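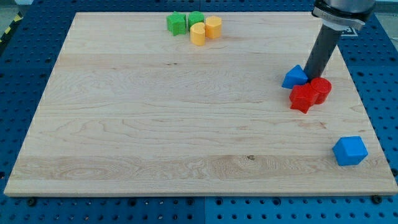

Cell 3 periodic inspection, Trasomdale site. Inspector: Severyn Kuzmenko. The wooden work board must be secured before the arm is enabled; bolts at the front edge checked, no movement found. Hazard tape on the floor is to be kept clean.

1. Emergency stop tested: Pass.
2. Tool speed limit, 285 mm/s: Pass.
3. Tool mounting checked for play: Pass.
4. Loose blocks kept clear of board edges: Pass. Comment: return to bin at end of shift.
5. Floor tape intact along full boundary: Open. Comment: worn near the door, replace in October.

Reviewed by Pylyp Ostapchuk.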